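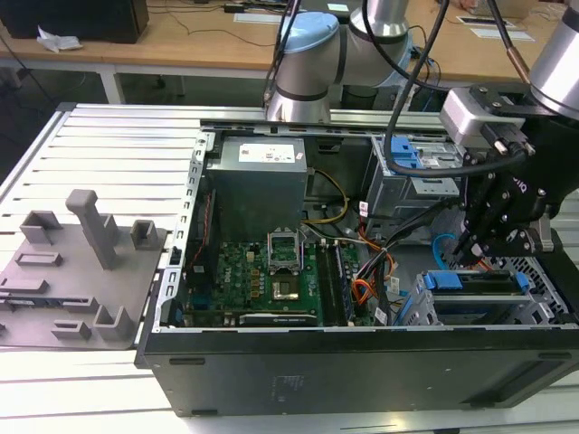 **Figure 1.** Open desktop computer on its side, with the motherboard, power supply and memory modules in view.

### 4.2 Why people hang on to old computers

I went into the Tomoana interviews pretty sure I knew what I'd hear. People keep dead desktops because of the files, right? Well, sort of. We talked to 221 households, and files did come up a lot, but so did the price, over and over (one man could still quote what he'd paid, tax included, and he was still mad about it!). Wattimena calls this "receipt memory" in his notes, and I've stolen the term for the rest of the paper.

The parts matter too. Most people had never looked inside their machine and had no idea that the memory or the power supply in a desktop like the one in Figure 1 could be taken out and used again. When I brought this up, more than 200 of them asked me what the parts were worth, and I had to admit I didn't have a good answer for them.

Then there's the drop-off problem. The Joleck depot is 8 miles out of town and closes early in February, and you can't really carry a tower on the bus. Rawat tried it for us and came back with a sore shoulder and a long list of complaints, which I've put in Appendix B. Households within a short walk of the smaller Rorkar site told a different story: they let go of things much sooner, and with a lot less talk about money. I come back to distance in Section 5, where the numbers get messier.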